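Yousafzai has been writing crosswords for the Damesar paper for 10 years, and he still gets letters about one clue. "Six letters, river bird," he says. "I had 500 complaints. The paper has 600 readers."

He works in the mornings, in pencil, and believes the internet has made solvers worse liars. 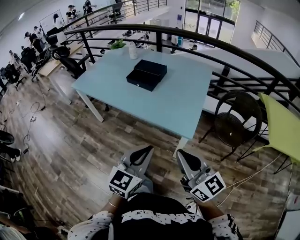

Laiba Orakzai

Does he ever cheat? "I own a dictionary of rivers," he says, which I take as a yes. The Ulon turns up in his grids so often that the town of Raladow, on its banks, once sent him a fruitcake. He ate it – "dense, like my Saturdays" – and used the river again in July.

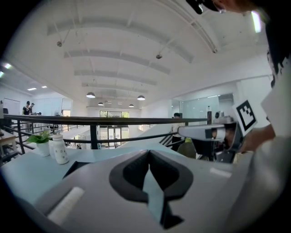 Orakzai's own mother, a solver for 50 years, takes a dimmer view: the river clue was unfair then, it is unfair now, and a fruitcake settles nothing. Yousafzai asks me to tell her the answer was "dipper." She had "darter," in ink.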